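Foam tiles under a worktable tray, will they hold up?

Posted 8/27/20 by flallgate_bench

I cover a tabletop with interlocking foam puzzle tiles, the light blue kind with a fine texture, and keep a shallow green tray on them for sorting drink cans. The table is used daily. Two things bother me. The tray creeps when a can is set down near one end, and I am not sure the foam will recover from standing loads. The cans are standard aluminum, full, upright. The tray has low walls and no feet.

Should I glue the tiles at the seams, or change the tray? I would like to be able to lift the mat for cleaning.
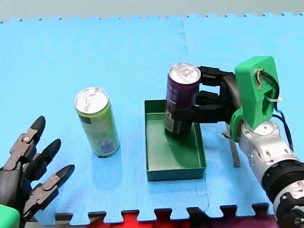 The tray is usually near the middle of the mat. I have not trimmed the outer tabs, and I would prefer to leave them so that I can add another row later. The tiles were sold under the name Cokeo and came without a data sheet.

cokeo_user70

Do not glue. Just use tape underneath.

whitelaw_shop

Full cans are not a significant load for EVA foam. A full 12 oz can weighs a little under 400 g. Dents come from small hard contact points such as table clamps, and from weight left in one spot for weeks. Move the tray now and then and any mark should be shallow.

Creep is a separate matter. A smooth tray bottom on textured foam touches only the high points, and dust makes it worse. Wash both surfaces with dish soap, rinse, and let them dry fully. If the tray still moves, cut 4 pieces of thin rubber shelf liner and fix one under each corner with double-sided tape. Keep the liner inside the footprint of the tray or it will peel.

For the seams, cloth tape on the underside is adequate. Run it along the full seam, and press the tabs flush first. A raised tab will tip a can more readily than soft foam will. Peel the tape in February or whenever you do a deep clean, and replace it.

pradano

Agree with the above on tape. I had tiles on a packing bench for nearly 1,000 hours of use and the tabs loosened before the surface wore. Buy spare tiles from the same batch if you can. Mine from a later batch were slightly thicker and the joint never sat flat.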